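Prirkden answers fan over "ghost producer" claim, shares files from new single

Singer and producer Prirkden has responded to a fan account that accused her of putting her name on beats made by somebody else, posting nine screenshots of her session files and telling followers they were welcome to "zoom in as far as you like."

The exchange began in March, a few hours after she put up a short clip of her new single, "Pastbridge." A user with a large following among her listeners replied that the drums sounded nothing like her earlier work and asked who had been paid to make them. The post was shared more than 300 times before she saw it.

"I was at my mother's eating lunch," she wrote. "I made those drums in my own bedroom on a computer with a fan so loud you can hear it on the second verse. Go and listen. It's there at the end of the line about the bridge."

Several followers did go and listen, and at least two of them posted the section with the volume turned up. Opinion is divided on whether the sound is a fan or a cymbal.

The user did not back down at first, writing that screenshots could come from anybody's session. Prirkden then went live for half an hour, opened the project and played the drum track by itself, then the bass, then a voice part that did not make the final version. She took questions while she worked. Asked why the song sounds different from her first album, she said she had stopped using the sample pack she relied on at 19 and had started recording things around the house instead, mostly doors and kitchen drawers.

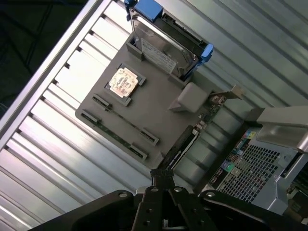
Inside a desktop workstation, with the processor and memory slots in view.

Much of the live session turned into a talk about equipment, which her fans don't usually get from her. She said her first album was made on a laptop that shut down whenever she ran more than a dozen tracks, and that she moved to a used desktop machine with money from a support slot on the Illerex tour. She paid 200 dollars for it. Her label has offered her a studio room twice and she has turned it down both times – she does not like working where people can walk in.

Her manager, Mervin Beaulieu, joined the comments near the end. He wrote that he had sat through every version of the song and that there were 29 of them. "If she had a ghost producer I would have had a lot more sleep," he added. The comment was liked by the singer and pinned to the top of the stream.

Beaulieu has managed Prirkden since before her first release. He rarely comments in public and gave no interviews during her dispute last year with the promoter Softić over an unpaid festival fee. That matter was settled privately and neither side has said what was agreed. Asked by a fan whether the fee had ever arrived, he replied only that everyone was on good terms.

By the next morning the account that made the claim had taken down its first post. A second one said the user still preferred the old sound but accepted that the work was hers. Prirkden answered with a thumbs up, and later asked her followers to leave the person alone after some of them began sending insults.

"They asked a rude question and they got an answer," she wrote. "I don't need anybody fighting for me. Stream the song."

The question of credit has come up for her before. On her second album she listed herself as sole producer on all but one track, and a radio host asked on air who had "helped her with the computer side." She left that interview as planned and did not mention it for months, but it has since turned up in the lyrics of a B-side. She said during the live session that she gets the question less often now, though she still keeps every project file in case.

"Pastbridge" is named after the street where she shared an apartment with two other singers. It is the first song from an EP of 5 tracks. Beaulieu said the release date will be announced once the artwork is approved, and that a video for the single has already been shot. The voice part she played on the stream will be added as a hidden section at the end of the last track, after a number of fans asked for it.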